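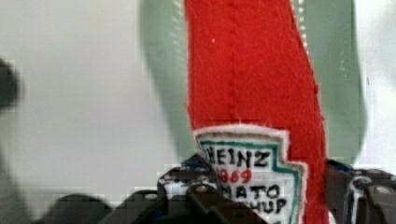

Skitine bench notes, kitchen table cell

23 March 2025

Ketchup bottle day again. Writing down the handling rules as we run them now, so the next person on the cell doesn't have to dig through the December pages.

1. Soft props get gripped low, below the neck. The felt bottle gives under the fingers, and a high grip folds it. Fingers over the label are fine for holding, but if label reading is part of the task, log that the text is partly covered. I left that out of two entries this morning and went back to fix them.

2. Lint check on felt before each block. Pick it off by hand, no tape. Tape pulls the fibers up and the surface looks different from one block to the next.

3. Cable check. Any cable near the gripper gets moved through the full wrist range by hand, arm disabled, before the first run. If it snags, re-route it and write down where. Don't zip-tie it tight — that was the Arriaga mistake and it cost us a connector.

4. Set the table from the layout sheet, then compare with the saved overhead view. Fruit, plate, bowl and toaster oven all have a place on the sheet. If something has shifted between runs, put it back or start a new layout number. No nudging things during a run.

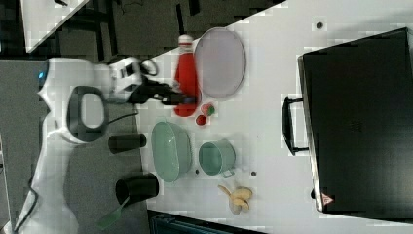
5. Stay outside the floor line while the arm is enabled. Reaching in to straighten a bottle counts as entering. Stop first, then reach.

6. Know where the yellow stop housing is before you enable. Keep the floor in front of it clear, bags and carts included. Press test at the start of each shift, initials in the log.

7. Colander runs: slow approach over the rim. Cap direction goes in the notes column along with the grip point. Speed limit stays at the Galtico setting until we have written approval to change it.
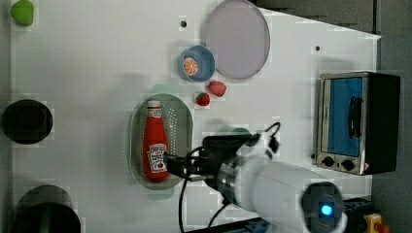 8. Logging. We are at 344 logged runs on this prop set, target is 900. A run with a missing field doesn't count toward the target, even if the grasp was good.

Open: rule 4 needs a tolerance in it. Nindura's sheet has one but it was written for hard props. Will measure the felt bottle next session and propose a number.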